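Skanus Washroom Cell: Setup and Care FAQ

Last revised Wednesday, August 27, 2025. Maintained by Liesl Eder, Drirnach site. Applies to the simulated cell and to the test cell built from it.

What does the cell consist of?

One arm on a fixed base, one two-finger gripper, one toilet with tank, and the loose items loaded by the scenario file. The simulated cell is the reference. If the test cell and the simulation disagree, correct the test cell first and report the difference to Emil Hauser.

Where should the arm be parked before a scenario is loaded?

Use the pose stored as PARK_HIGH. Loading with the gripper lower than this can place a loose item inside a finger, and the solver will throw the item across the room on the first step.

How do I check the tool mounting?

Jog to the lid check pose. The flange should point straight down, with the gripper open and empty and both fingertips clear of the lid. Compare the view with the reference render below. If the fingers look rotated around the flange axis, the tool offset was entered with the wrong sign.

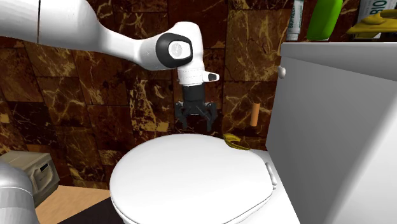

Why does the gripper close on nothing?

The usual cause is a stale tool length. The Wieser coupling adds 8 mm, and configurations older than release 2 do not include it. Enter the tool length as 153 mm, save, and reload the scenario. A reload alone does not clear the old value.

Can I move the items on the tank?

Yes, but only in the scenario file. Items dragged by hand in the viewer return to their saved positions at the next reset. Keep the tube and the bottle apart - their collision shapes are wider than the visible meshes.

The arm stops with a joint limit warning over the lid. What now?

Clear the warning, return to PARK_HIGH and approach again with the elbow up. Do not widen the joint limits. They match the limits in the test cell controller, and a path that needs more room in simulation will fault on the hardware.

How often does the gripper in the test cell need service?

Every 50 hours of run time. Wipe the fingers, check the linkage for play and tighten the coupling screws to the value on the service card. Replace both finger pads together, even if only one is worn. Record the work in the Trallonberg log under the arm's serial number.

Do I need to recalibrate after changing the pads?

Yes. Run the short routine, then repeat the lid check. The full routine is only required after the coupling has been removed.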